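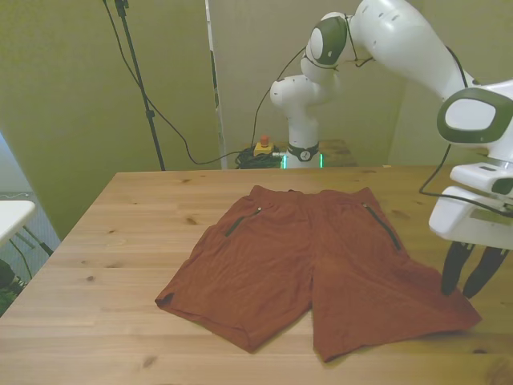

4.2 Comparison of finger sets

We compared two finger sets on the garment task, the stock parallel fingers and the Gunow soft-tipped pair, with the controller and gains left unchanged. Each set was run over the same list of garments, and a trial began with the item spread flat on the table. The shorts in Figure 4 were the hardest item for both sets. The fabric is soft and wrinkles easily, and the diagonal zippers on the front pockets are stiffer than the material next to them, so a pinch that lands on a zipper behaves differently from one at the hem. We therefore limited grasp points to the hems and the waistband.

Over 3000 attempts, 2294 ended with a single layer held at lift. Most of the rest were missed pinches, where the fingers closed above the cloth. Lowering the approach height by 4 mm reduced these misses but increased contact with the tabletop, and the controller stopped the arm when the force limit was reached. The soft tips tolerated this contact better. They also wore faster, and we replaced them 7 times.

Figure 4. Gripper near the right hem of the shorts, with the second arm behind the table.

Grasp labels were checked by Chettiar and Hinds. Disagreements were settled from the wrist force log.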